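Taller de madera en casa – Apuntes de la sesión 2
Tablas de tiras encoladas: elegirlas, repararlas y darles aceite
Demetrio Barrios – Aula Sepúlveda
Versión del 10/12/25

Empiezo por lo que quedó pendiente, que fue bastante. En la primera sesión nos enredamos hablando de colas y no llegamos a lo que yo quería, que era poner las tablas encima de la mesa y mirarlas despacio. Así que estos apuntes van un poco desordenados: primero la tabla, luego el lijado, luego el aceite, y al final las preguntas que me hicisteis en el pasillo y que contesté regular.

Por qué tiras y no una pieza entera

Una pieza ancha de madera maciza se mueve. Se mueve en septiembre cuando cambia el tiempo, se mueve cuando la dejáis secar plana sobre la encimera (¡no hagáis eso, por favor!) y se mueve cuando la arrimáis al radiador. Lo hace sobre todo a lo ancho, de canto a canto, y muy poquito a lo largo de la veta. Si cortamos la madera en tiras y las encolamos alternando la dirección de los anillos, cada tira tira un poco para su lado y el conjunto queda bastante más tranquilo. Tranquilo, no inmóvil. Yo tengo una en casa que lleva años haciendo de balancín y le he cogido cariño.

La otra razón es de bolsillo. Con tiras se aprovecha madera que en ancho no daría para nada, y de paso sale ese rayado que a mí me gusta tanto. Hay quien selecciona las tiras hasta que parecen todas hermanas gemelas. A mí me aburren esas tablas, prefiero que se note el cambio de tono, y si hay una más tostada que las demás, la coloco donde se vea bien.

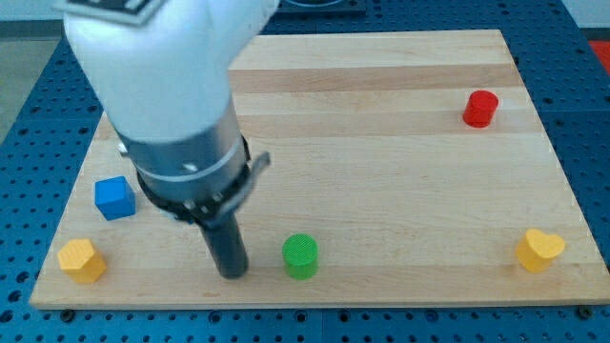

Lo del tono tiene su parte práctica también. Las tiras claras, de aspecto parecido al arce, chivan enseguida cualquier mancha, y eso en una tabla de cocina es una ventaja aunque al principio dé rabia. Una tira color miel disimula más. Cuando vayáis a lijar, fijaos primero en las claras: si ahí ya no queda sombra, seguramente en las oscuras tampoco, pero pasad la mano por si acaso.

Y otra cosa que se mira poco, el canto. Ponedla de pie, acercadla a la ventana y seguid con la uña las juntas de una cara a la otra. Si la uña se engancha en una junta, esa junta está abierta o va camino de abrirse. Marcadla con lápiz blando antes de lijar nada, que luego con el polvo no hay quien la encuentre.

Lijado

Aquí soy pesado, ya lo sé. Se lija siempre a favor de la veta, en el sentido de las tiras, con taco y sin apretar. El taco que usamos en clase es el Fiden, el de corcho, pero vale cualquiera que sea plano. Con los dedos no, porque los dedos hacen surcos y el aceite los enseña todos.

Empezad con un grano medio e id subiendo. Entre un grano y el siguiente humedecéis la tabla con un trapo, esperáis 20 minutos y veréis que se ha puesto áspera otra vez. Es la fibra, que se levanta. Se vuelve a lijar suave y listo. Quien se salta este paso tiene una tabla preciosa hasta el primer fregado.

Si la tabla viene muy castigada, con cortes hondos, no intentéis borrarlos todos en una tarde. Yo dejo alguno. Lijar un agujero hasta que desaparece significa dejar una hondonada, y en una hondonada se queda el agua.

Juntas abiertas

Si la rendija es corta, se mete cola apta para contacto con alimentos con una tira de papel o una hoja fina, se limpia lo que rebose con un trapo húmedo y se aprieta con dos sargentos. Poned cinta Plastitar entre la tabla y los sargentos, o cualquier cosa a la que no se pegue la cola, que el año pasado tuvimos que despegar uno a martillazos. Tiempo de prensa: 6 horas. Después se deja descansar, y yo no la mojo hasta el día siguiente.

Si la rendija recorre la tabla entera, lo mejor es abrirla del todo, cepillar las dos caras y volver a encolar. Suena drástico – y lo es un poco – pero queda mucho mejor que un relleno de masilla. Esto lo haremos en la sesión 8, así que traed la tabla rota y no la toquéis.

Aceite

Aceite mineral de uso alimentario. De oliva no, de girasol tampoco, que se enrancian y luego me escribís preguntando por qué huele raro el pan. En el armario hay una botella de Lostlow ya empezada, podéis gastarla.

Se echa generosamente, se extiende con la mano o con un trapo de algodón y se le da también a los cantos, que son los que más beben. A mí me gusta dejarlo toda la noche. Por la mañana se retira lo que sobre y se mira si hay zonas mates; si las hay, otra mano. Una tabla nueva suele pedir varias y una ya curada, con una de vez en cuando, va servida.

Preguntas del pasillo

¿Lavavajillas? No. Ni un ciclo corto.

¿Se puede usar solo por una cara? Se puede, pero el aceite va en las dos. Si una cara bebe y la otra no, se curva.

¿Y el limón con sal? Va bien para olores de ajo y cebolla. Frotar, aclarar, secar de pie. Si después la veis reseca, un poquito de aceite.

Para el próximo día

Traed una tabla vuestra, la peor que tengáis, un trapo viejo y un lápiz blando. Las lijas las pongo yo. Quien tenga sargentos en casa, que los traiga marcados con su nombre, que se parecen todos muchísimo.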